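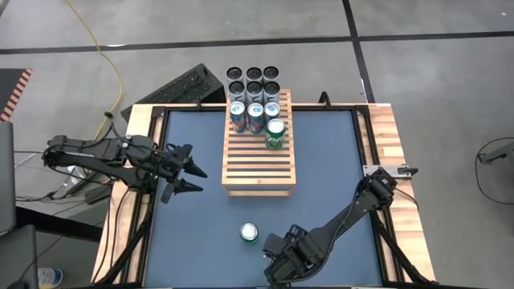
Cans grouped at a slatted wooden rack

Vendero Reference > Graphic Design > Prepress > Trapping

Print this article | E-mail this article

Trapping

Trapping is the practice of making adjoining colors in a printed design overlap slightly, so that small errors of position between plates or screens leave no gap. It is used in offset printing, flexography, screen printing and sticker work. The overlap itself is called a trap. The same word is used in the pressroom for how well one wet ink sticks to another, a separate matter.

Spread and choke

A spread enlarges the lighter object into the darker background. A choke extends a lighter background into a darker object. In both cases the lighter color moves, as the darker one sets the visible edge. Where two colors are close in value, the overlap can show as a thin third color, and many shops lighten the trap to hide it.

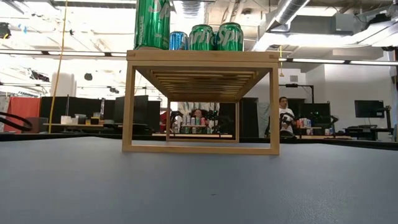

The width of a trap depends on the press, the stock and the number of colors. Sheetfed offset on coated paper needs little. Fabric needs more, and a hand-pulled shirt may need several times the offset figure. Lettering limits what can be done, as spreading a color into thin reversed type closes up the strokes. A large name in white, like the "Sprite" running vertically down the side of the green can, can lose a little from each edge and stay readable; small legal text set the same way may fill in. Fine type is therefore best kept to one ink where the design allows.

Overprinting

Black is commonly printed on top of other inks without a knockout, and then needs no trap. Large areas of black are an exception, since the colors beneath may show through unevenly. 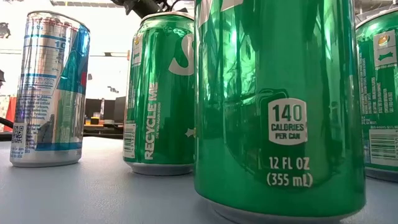 Leopoldo Ledesma

Software

Early traps were made on film by light exposure through spacers. Drawing programs later allowed them to be built with overprinting strokes, where a 2-point stroke gives a 1-point trap because half of it falls inside the shape. Plitik, a standalone trapping tool, applies its rules to a finished page and ships with 7 presets. Ekivis performs the step at the time of output and keeps the original file unchanged.

Comments (3)

Cisneros Screen Co.: The stroke rule should mention that the overprint box has to be ticked. We get files every week without it.

tomasb: Does Plitik still choke white underbase by default? Mine shows a halo on navy shirts.

inkwell_r: Check preset 3, tomasb. We ran 3,000 navy shirts on it in January with no halo.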